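Left thumb, second week
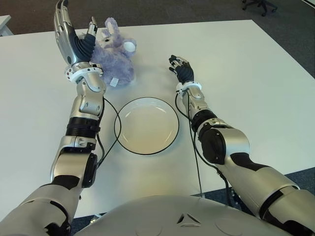 Unai Villanueva

October, a little after 7 in the evening

The left hand failed again today, and this time I have a log that shows it properly. I am writing it down before I go home so that I don't tidy it up in my head overnight.

The task was the one we have been on since I moved to the Rivas building: plush toy on the left, plate in the middle, pick up the toy and put it on the plate. It is a dull task and it was chosen for being dull. The toy is soft enough that a bad grasp does no damage and light enough that the arm hardly registers it. The plate gives the operator a target with an edge. Maite Calvo drove in the morning, I drove after lunch.

The morning was clean. Maite keeps her own tally and I haven't asked her for it, but the session log has no aborts before noon. After lunch the first handful of episodes went the same way. Then the left thumb stopped closing. The four fingers curled as commanded, the thumb stayed where it was, and the toy tipped over against the side of the hand and slid back to the table. I opened the hand, backed off, tried again. Same result. On the third try the thumb came in late, all at once, and closed harder than I was asking for.

That third one is what bothers me. A thumb that doesn't move is a nuisance. A thumb that moves 2 seconds after the command, when the operator has already given up and started doing something else, is a safety matter. If I had been reaching in to set the toy upright, which we all do, my fingers would have been there. They weren't, and the grip force on that hand is not going to break anything, but I don't like being protected by the size of the motor.

I hit the stop. The arms held position, as they should. I left the robot as it was, walked around the table and looked at the hand from the far side. Nothing visibly wrong with the thumb. No smell. The cable that runs off the left forearm and over the table was where I had left it in the morning, looping past the plate. I had told myself last week that I would route it along the arm properly and I have not done it. More on that below.

What the log says, in order:

14:06 – first missed closure. Thumb position command changes, thumb position feedback flat. Motor current also flat. So it wasn't stalled against anything. It never tried.

14:09 – second missed closure. Identical.

14:11 – third. Command changes, feedback flat, current flat, then a burst of stale commands executed in sequence. Thumb closes to the last of them. Then my stop.

Flat current is the useful part. Until today Tanvir Bandara's theory was a mechanical one, a tendon riding up on its guide and binding. Binding would show as current climbing with no motion. We don't have that. The motor driver for the thumb was simply not receiving anything, or was receiving it and holding it. The right hand had no dropped messages over the same period, and it runs the same firmware from Surent, so I am inclined to leave the firmware alone for now. Inclined, not certain. The two hands are on separate buses and the left one has the longer cable.

Tanvir came down at half past two and we did the obvious test. With power to the fingers disabled and only the communication side up, he moved the loose cable by hand while I watched the error counter. Straight: nothing. Gentle bend: nothing. Bend it back toward the elbow, roughly the shape it takes when the left hand is raised with the palm forward: the counter starts going up. Let go, it stops. We did that five times and got it four. The one that didn't work was mine, and Tanvir thinks I was holding it too far from the connector.

So the fault follows the arm's pose. That fits with the morning. Maite comes at the toy low and from the front, with the forearm close to level. I lift the hand first and come down beside it, so the forearm is nearly upright for part of every episode. I had been putting down the difference between us to her being a better operator, which she is, but that is apparently a separate fact.

It doesn't explain the backlog. A bad contact should lose messages. It should not save them up and deliver them later. Somewhere there is a queue that ought to be emptied when the link comes back, and it isn't being emptied. Vega Ibarra looked at the bridge code from her desk and found a buffer of 100 commands with no age limit. She said it was put in for the bench rig at Pidbridge, where the network was slow, and was copied over with everything else. I asked if it could just be removed. She would prefer to drop anything older than a set age and make the hand hold if the link has been gone longer than that. We settled on 18 milliseconds to start, which she regards as generous and I regard as tight. We'll see which of us gets the false trips.

I want both things fixed. A new cable would hide the queue, and we would find it again with some other joint, possibly a larger one. The elbow goes through the same bridge.

Nii Appiah called from Kanditz at four about something else and I told him. He asked whether the earlier failures, the ones from last week that we wrote up as "grasp missed, operator", should be relabeled. Yes, I think so. I went back through the ones under my name and at least a few show the same flat current. I had signed them off as my own bad driving. I am mildly annoyed at how easily I accepted that.

Rules until the fix is in, which I have put on the door and will repeat here: no hands in the workspace while the fingers are powered, including to set the toy upright. Stop first, then reach. If the thumb misses once, end the session, don't retry. My second and third tries this afternoon taught us something but I shouldn't have made them.

To do tomorrow: spare cable from the cabinet, check its length before fitting. Run it along the forearm with slack at the elbow and tie it down on both sides of the joint. Keep the old one, labeled, and don't let anyone throw it out. Repeat the bend test with the new one. Ask Vega whether the hold state gets written to the log, as I couldn't find a field for it.

Left the robot powered down and the stop pressed in. Plate and toy are still on the table.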